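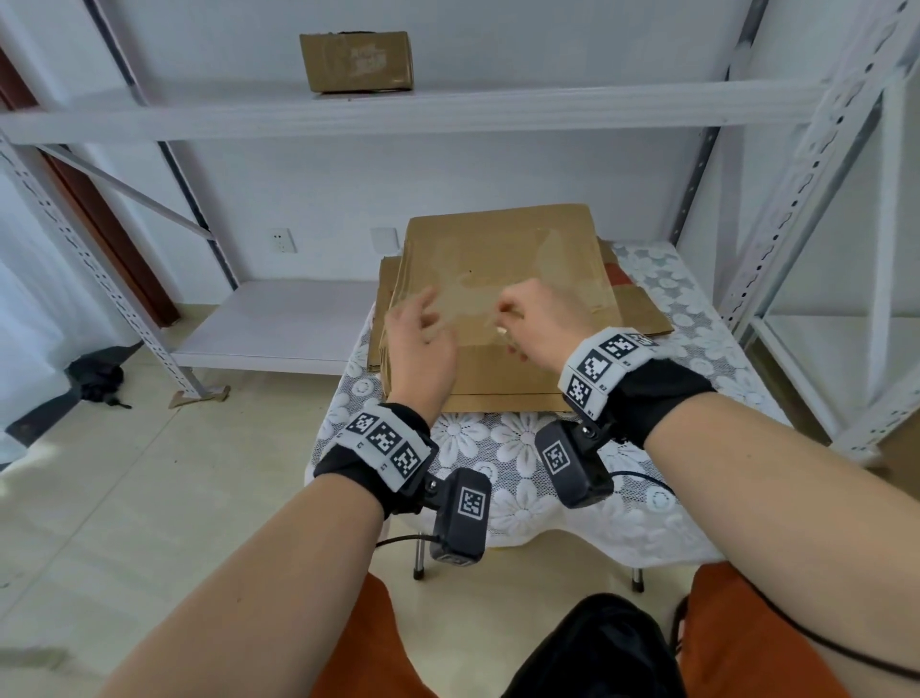 Week 6 — wrist pose from tags, and what to do when the tags go away. Quick recap, then the part everybody asked about after the lab. The head camera gives us a 2D view. We want each wrist as a full 6-DoF pose in the head camera's coordinates, then in table coordinates. Square tags are the cheap way in: known size, four corners, solve PnP, done. Each wrist band has three of them, which means more than one chance at a corner set per wrist, and the tag on the wrist camera module is one more. The right hand has thumb and index pinched on a small beige fragment at the top sheet of cardboard. For us that's the interesting case. Small motion, fingers doing nearly everything, wrist barely says anything. Keep it in mind for section 4.

1. Detection

Grayscale, adaptive threshold, find quads, decode bits, throw out whatever fails the checksum. Use the Trikuvetti detector in the course repo, not your own. Default settings are OK exept the minimum side length, set it to 11 pixels. Smaller than that the corners jump around and PnP will happily hand you nonsense.

Patterned backgrounds (printed boxes, lace, tiles, slotted shelving) give you a lot of candidate quads. Most die at decoding. If your detector is slow, look there first.

2. Pose from one tag vs. from the band

One tag = four coplanar points = two possible poses when the tag is small or nearly face-on. The flip. You will see it as the wrist snapping over for one frame and back. Makis Michailidis showed this in the September session, same plots are in the Lillska folder.

Fix: don't solve per tag. Treat the whole band as one rigid body, put all visible corners into a single solve. You need the tag-to-tag transforms first, so run the band calibration before anything else. Rigid is a bit of a lie — straps flex — but good enough here.

Wrist camera tag: separate body. The bracket is hinged. Do NOT merge its corners with the band's unless you estimate the hinge angle too (bonus, see below).

3. Filter

State: position, velocity, orientation as quaternion, angular velocity. Error-state Kalman, same as week 4. Things people got wrong last time:

— normalizing the quaternion before the update instead of after
— fixed measurement noise. Scale it with tag size in pixels and viewing angle
— no gating. Mahalanobis gate on every measurement, otherwise one flip ruins the next second
— mixing timestamps from head and wrist cameras without the offset

Dropouts: predict through up to 38 frames, growing covariance as you go. After that declare the track lost and re-initialize from at least two tags. Don't coast forever, the planner downstream believes whatever you send it.

4. What the wrist pose doesn't tell you

Peeling, picking at an edge, turning a page. Wrist track looks like a hover. If you segment actions on wrist speed alone you'll merge approach, pinch and pull into one blob. Vasiliki Karagiannis has a baseline that adds a thumb-index distance from the wrist cameras, code in the Stukdale branch. Read it, it's short. Võ notation in her comments is the one from handout 2 (left subscript = parent frame).

Simple version for the assignment: threshold on thumb-index distance with hysteresis, two thresholds, minimum duration. Plot it next to wrist speed and mark where you think the segments start. Then compare with your neighbor's marks, you will disagree by almost 40 frames on some of them. Write down why.

5. Assignment

a) Band calibration, report reprojection error per tag, not just teh mean.
b) Filter running on the supplied log. Plot position and orientation with the raw PnP on top.
c) Knock out all right-hand detections from frame 57 onward until the track is lost. Show covariance.
d) Segmentation as above, both hands.
Bonus: hinge angle of the wrist camera bracket as an extra state. Is it observable from the head camera alone? One paragraph.

Code and a PDF, four pages max. Submit through the usual page. Anyone who missed the calibration lab, grab the saved transforms and say so in your report.

Reading for next time: chapter on time synchronization, skip the hardware part.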